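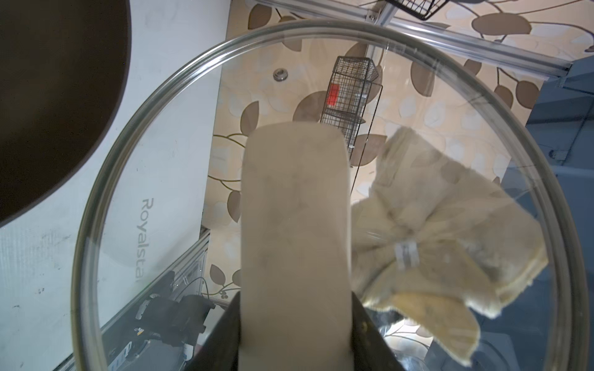

Ticket: Recipe cards print at the wrong scale and lose their last line
Product: Monix recipe manager, desktop
Opened by: Yuzuki Tsuchiya
Handled by: Florence MacLeod
Status: Resolved
Updated: September 14, 2018

Print this page | E-mail this page

Original report (Yuzuki)

Hello! First of all, I love this program and I've moved my whole family collection into it, 160 recipes, including my grandmother's soups, which took me most of April to type up. I'm stuck on the very last step. When I print to index cards the text comes out tiny, squeezed into the top left corner, and the last line of the method is missing. Full-size paper is fine. The printer is a Dewan inkjet with a rear feed slot for cards. I've tried two packs of cards and both do the same thing.

Reply 1 (Florence)

Hi Yuzuki, and wow, that is a wonderful collection to have in one place! Let's get it onto cards. Could you try these and write back after each one?

1. Open File > Page Setup and tell me what it says under Paper. It should match the card you've loaded.
2. Look in the printer's own window (the one that pops up after you click Print) and check the paper size there too. The two settings are separate and they don't talk to each other.
3. Print one short recipe and one long one. I'd like to know if the missing line happens on both.

Reply 2 (Yuzuki)

Page Setup said Letter! I changed it to Index Card and the text got bigger right away, hooray. The printer window already said index card. The short recipe (pickled radish) now prints perfectly. The long one (chicken and barley soup) still loses its last line, the one that says to put the lid back on and let it stand for 20 minutes. Kind of an important line!

Reply 3 (Florence)

Great, that's half of it solved. The barley soup has me curious. Two questions: which card template are you using, and is there a photo attached to the recipe? Some templates reserve room for the photo even when "Print photos" is off, and the method text gets pushed down past the bottom margin.

Reply 4 (Yuzuki)

The template is Hundholm (I picked it for the pretty border). And yes, there's a photo on the soup and on most of the others. "Print photos" is off. I switched to the Plain template as a test and the last line came back!! But I miss my border.

Reply 5 (Florence)

That nails it, thank you for testing so carefully. Hundholm has a fixed photo box, and I was able to get the same result here with a long recipe of my own. You can keep the border. Do this:

1. Go to Templates, select Hundholm, and click Duplicate. Give the copy any name you like.
2. Open the copy and click once on the gray photo box on the card.
3. In the panel on the right, set Height to 0 and tick "Let text fill space."
4. Set the method text to size 9. The default is larger and it only leaves room for short recipes.
5. Save, then go back to the soup and choose your copy from the template list.

If any recipe is still too long for one card, tick "Continue on back." Your printer won't flip cards by itself, so Monix pauses and asks you to turn the card over. Top edge goes in first both times. I always get this wrong on the first card, so try it with scrap.

Reply 6 (Yuzuki)

It works! The soup fits, border and all, with the standing time right where it belongs. I did a run of 7 cards and only one needed the back. I put the first one in upside down, just as you predicted. One more small thing: the accent marks in my Pustine font print as little squares. Is that the same problem?

Reply 7 (Florence)

Different problem, easy fix! The basic version of Pustine doesn't include accented letters. Install the extended version, restart Monix, and pick it again under Template > Fonts. Your recipes are stored correctly, so there's nothing to retype.

I've passed the photo box bug along to the template team with your notes. Happy printing!

Reply 8 (Yuzuki)

Squares are gone. Thank you so much, please close this one. I'm off to buy more cards.

Contact Monix Support | Copyright 2018 Monix | Back to top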